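I have been meaning to write up the relabelling result since October, mostly so that I stop explaining it differently to each person who asks.

The problem we started with is an old one. You record someone driving the two arms through a task, you train a policy on the recordings, and the policy copies the pauses along with everything else. People stop to think while they are teleoperating. The arm hangs over a tube, the operator makes up their mind, and the policy learns that hanging over a tube is part of the job. Our first policy, Gevine, would sometimes sit there until the episode timed out.

Boonmee Nuchit suggested leaving the recordings alone and changing the target. For every step where neither arm moves beyond a small threshold, we replace the next action with the first later one that does move. Gripper commands are left as they were. It took an afternoon to write and a good deal longer to get the threshold right.

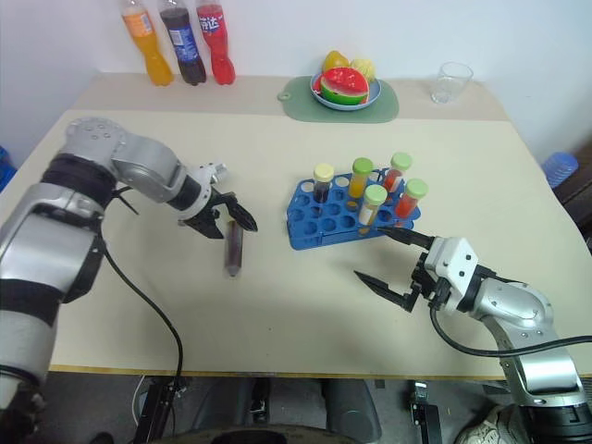 Does the policy need to know which liquid is in which tube? Only if the instruction mentions it. Most of our instructions name a tube by its colour, so the camera has to sort that out, but the relabelling step works on joint positions alone and never looks at the pictures.

We had 1766 recordings to begin with. Vasilis Delić went through them and threw out the ones where the operator had given up or the cameras had lost sync, which left 719. That is a harsh cut and I argued against it at first. I then trained on both sets and the smaller one did better, so I have stopped arguing.

With the new targets the long stalls over the tubes have nearly gone. Placing into the rack is no better than it was – the gripper still comes down slightly off the hole on some attempts, and relabelling does nothing for that. We also found that a threshold set too high removes the short settle before the fingers close, and then grasps get worse. We tried 3 values and kept the middle one.

The code sits in our Kemex branch for now. I want to rerun everything with 2 more seeds before I put a table up, and the machine is booked until Saturday.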